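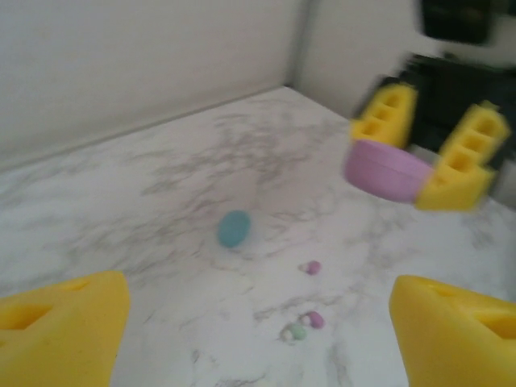 The Plungate Housing Office has begun fitting new worktops and repainting the walls in the shared activity rooms at its Mangundap building, the office announced on April 14, 2021. The work replaces brown tops that had been in place for 22 years and had become difficult to keep clean. The new surfaces are white with a marble pattern of soft gray veins, and the walls behind them are a plain off-white. Residents were asked last November to choose between this finish and two darker ones, and the lighter finish received the most votes.

Print this page | E-mail this page

A total of 438 residents returned the survey form, which was delivered with the regular building notice. The form also asked how often each household used the activity rooms and what improvements it would like to see. Better lighting and easier cleaning were the most common requests. A smaller number of residents asked for more storage, and those requests will be reviewed separately when the budget for next year is prepared.

The tops were supplied by Closa under a purchase agreement already held by the Vorkton regional office. The Plungate office said that using the existing agreement allowed it to order at a fixed price and to avoid a second round of bidding. Fitting is being carried out by the office's own maintenance crew, with outside help only for the cutting of sink openings on the second floor.

Eight rooms are included in the project. Those on the ground floor are being done first, followed by the second floor and then the two rooms beside the laundry. Each room will be closed while old tops are removed, walls are patched and painted, and new tops are set in place and sealed. Notices giving the closing and reopening times for each room will be posted at the main entrance and beside the mailboxes. Groups with a standing reservation will be offered another room in the building wherever one is available.

The office considered a patterned wall covering for the area behind the worktops but decided on paint. Paint can be touched up by the maintenance crew between tenancies, and a single color will be used in every room so that one supply can be kept on hand. Shelves and notice boards taken down during the work will go back up only where residents have asked for them – the survey showed that many were seldom used.

Residents are asked to follow a few simple rules for the new surfaces. Hot pans and irons should be placed on a mat or stand and never directly on the top. Cutting should be done on a board. Spills, particularly coffee, ink and hair dye, should be wiped up promptly with a damp cloth and mild soap. Scouring powder and steel wool should not be used. Cleaning cloths will be kept in each room, and a printed care sheet will be available from the front desk in English and Spanish.

This website uses cookies to improve your visit. By continuing to browse, you agree to our use of cookies. Accept | Learn more

The old tops will not be offered for sale or reuse. Over 30 sections have been removed to date, and inspection found swelling along the joints in most of them. They are being taken to the Vorkton transfer station for disposal. Residents are asked not to remove pieces from the loading area, where the sections are stacked before collection.

Fees for private use of the activity rooms will remain unchanged through the end of the year. The cleaning deposit will also stay the same, although the checklist signed at the end of each booking has been revised to include the condition of the worktops and walls. Damage should be reported to the front desk on the day it occurs – reports may also be left in the drop box after hours.

Questions about room closings or existing reservations may be directed to the Mangundap front desk during regular office hours.

Print this page | E-mail this page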